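Chapter 5
Drying and Hanging

In Chapter 4 the wash was sorted, loaded and spun. It now has to be dried, and more clothes are spoiled at this stage than in the machine. Knits stretch, collars set in the wrong shape, and small pieces fall behind the radiator.

The chapter follows the laundry room of the Grestport guesthouse, which washes 286 towels in a normal week and more than 900 in August. Sorin Ursu runs the room. He dries the towels by machine and hangs everything else, including socks, cleaning cloths and the kitchen staff's aprons.

After reading this chapter you should be able to:

choose between line, rack and hanger for a given fabric
space clips so that air reaches both sides of the cloth
hang small items without leaving marks
work out how much hanging space a load needs

Key terms: clip hanger, drip dry, line load, selvage

5.1 Small Items

Small items take up little room, but they take the most time to hang. A sheet needs one long line and a few pegs. A load of socks and cloths may need a clip for every piece, and each clip has to be opened, set and let go.

A clip hanger carries several small pieces from one hook. The clips hang from loops along the lower rail, and each one can turn a little as the cloth dries.

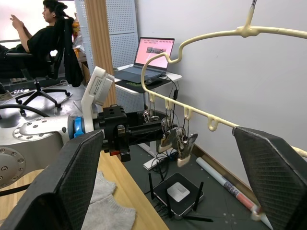

Clip a cloth by one edge, about a finger's width in. If it is crumpled, shake it out first and smooth the edge between your hands. Thin cloth can take one clip at a corner. Heavier cloth needs two, set far enough apart that the middle does not sag. Socks go up by the toe, so the elastic at the top is not pulled.

Load the hanger from the center outward, keeping the weight even on both sides. Section 5.2 covers shirts and blouses.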